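Leren opens its second home textile showroom

March 10, 2018. The home textile company Leren will open a new showroom in July. Visitors will find the Malix range of fitted sheets there, together with the upholstered beds of our partner Bekow. The showroom has 59 beds, and each of them is made up as in a normal bedroom.

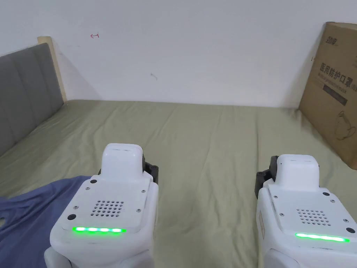
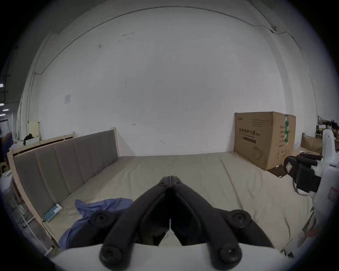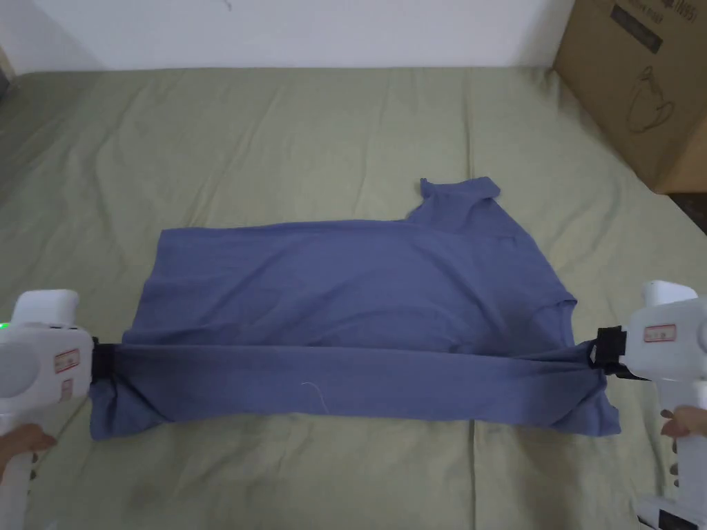 Malix fitted sheets are made from 100 per cent cotton and are sold in 4 sizes. They are meant for daily life, and a bed is used for many things besides sleeping. Many of our customers fold their clean clothes on it, and a T-shirt spread over the sheet, with its lower part folded over into a long band, is a usual sight in any home. For this reason we have kept the colours plain and quiet.

"We listened to our customers for a long time before we chose the cloth," says Nesrin Saraç, director of Leren. "They wish for a sheet which is easy to put on and easy to wash."

The first 3000 visitors will receive a pillowcase from the Painemal series as a gift. Shops that are interested in the range may ask for a price list and cloth samples.

Press contact: Nesrin Saraç, Leren | © 2018 Leren. All rights reserved. | Back to top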